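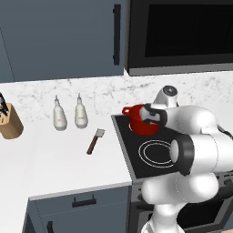 Lunde Bar Pull, Black

A long, straight cabinet handle for flat doors and drawer fronts. Sold singly, with two standoffs and 4 screws. Item 746.

Fits doors from 16 mm thick. For thicker fronts, order the Surent screw pack separately. Mount it vertically on doors or sideways on wide drawers.
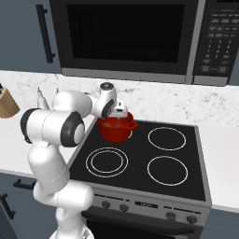 Wipe with a damp cloth and mild soap. Do not use scouring pads, which will dull the finish. Trade orders of 200 or more ship from our Proltstead warehouse. For a quote, ask for Dayana Meléndez at the order desk.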